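July 16, 2025 - notebook, tidying task (Jillik)

Continued the table clearing in simulation. The question from Finlay Kerr is still the same: can we promise Borkowska in January that the arm puts a messy bench in order without a person next to it? My answer today is no, but less strongly than before.

Ran 613 episodes overnight with the new grasp planner. Small blocks are good now. The flat things are still bad, the book most of all - the planner wants to take it from the top, and the fingers slide over the cover. I tried to push it to the table edge first. It helps, but the push also moves the neighbors. 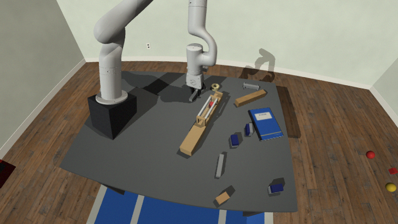 Fig. 1. Mixed layout: long beam with the rail piece on it, blue blocks, book at the right. Gripper near the back edge.

The long beam is a different problem. If the arm lifts it, whatever lies on top comes along or falls. A person clears the top first and does not think about it. I wrote this order by hand as a rule, which I do not like, and 2 of the rules already contradict each other.

To do:
- lower friction for the book cover, repeat with seed 829
- ask Finlay if things on the floor count as "tidy up" or only the table
- send the logs to Ostavholm, they wait for them
- try up to 5 pushes before giving up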